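Orwood border talks – anyone following?

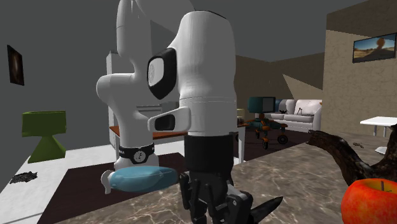
white arm, light blue thing in the grip

lada_owner74 – 21/06/2022
So the Orwood round broke up again. 16 delegates, no text. Brarkuvgate all over agian imo

Intarasuk
Disagree. They agreed on inspections, thats the hard part. Treaty by September

lada_owner74
Inspections of what? Annex is blank

mapfolder
more than 400 pages of draft and no verification clause – good luck

Intarasuk
Clause is on p. 74. Read it

mapfolder
Read it. Says "to be determined"

quietdesk
Last round they said September too. Anyone got a link to the full draft? Mine stops at page 100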